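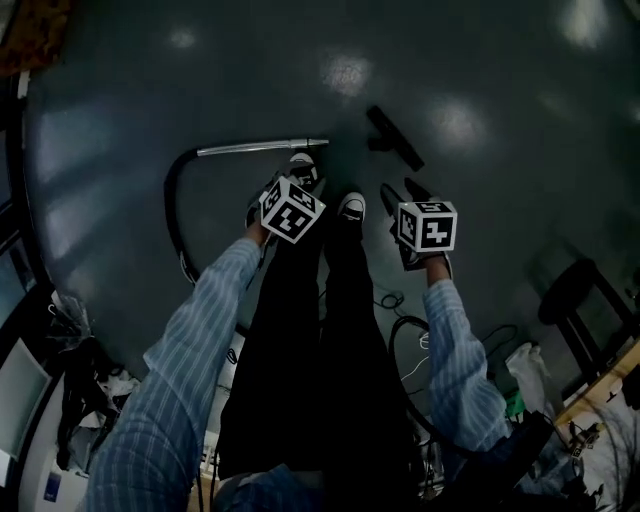 Přemysl Jelínek wrote in to ask whether the nozzle has to come off every time, or only when the suction drops. Take it off every time on a glossy floor. Grit packed under the head leaves scratches.

Vacuuming a Glossy Hard Floor
2021-10-06 | By the Gelville floor care desk
2 min read

Switch off and unplug. Pull the nozzle from the wand, turn it over and pick out hair and threads. Look through the wand toward a window. If no light comes through, push the clog out with a broom handle.

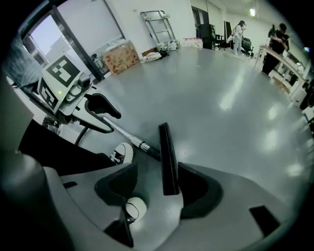

Start at the door, where most of the grit lands. Work in straight passes toward the far wall, overlapping each by a hand's width. A glossy light gray floor like this one throws back the overhead lights, so crouch and look across the reflections for dust you missed. Refit the nozzle with a firm twist before each new room. 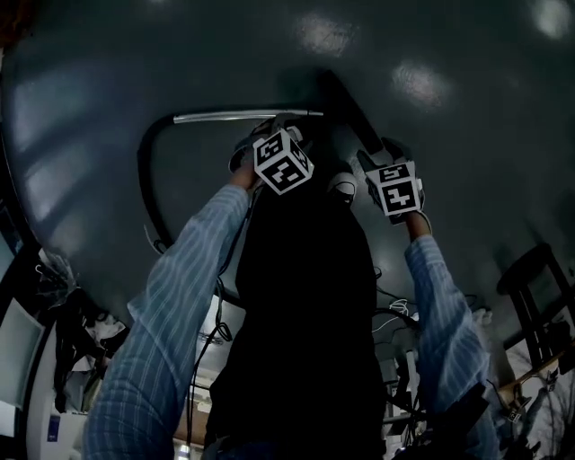
Hose and metal tube.

Coil the hose in a wide loop, never a tight one.

Contact | © 2021 Gelville | Back to top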